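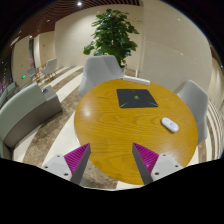
Figure 4. Mouse placement task: fingers open, white target still off the black mat.

4.2 Segmenting the demonstrations

Plisten splits each demonstration into approach, grasp, transfer and release. It reads two signals: the gap between the two fingers, and the pose of the target relative to the mat. Both come from the wrist view alone. The gap is easy to measure, as the magenta ribs stand out well against the wood. The pose is harder. The table top is glossy, and in an early version the glare from the ceiling lights was often taken for a white object. We now drop any candidate region that shifts against the wood grain as the camera moves — glare does this and a real object does not.

A grasp is declared when the gap has stopped shrinking for 15 frames and the target lies between the two dark inner pads. Where the fingers hide part of the shell, the tracker falls back on the printed artwork and the outline of the scroll-wheel area.

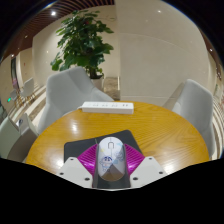
4.3 Release and the end of an episode

Release is the step where most label errors were found. The planner in Brutedel needs one end frame per episode, and a frame chosen too early teaches the policy to let go above the mat. We therefore require the gap to open past a set threshold, and the target pose to stay fixed on the mat for 21 frames after that. If the target leaves the view in that time, the episode is sent for manual checking. Of 500 episodes, 20 were sent back this way. The goal test itself is loose: the centre of the mouse must fall inside the outline of the mat, at any heading.

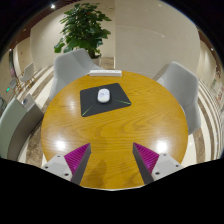 One early user of the tool argued that a test this loose would hide poor placements, and asked that heading be scored as well. We have added heading error to the log as a separate field. It has no effect on the success label, so results remain comparable with those from the Jalwood split.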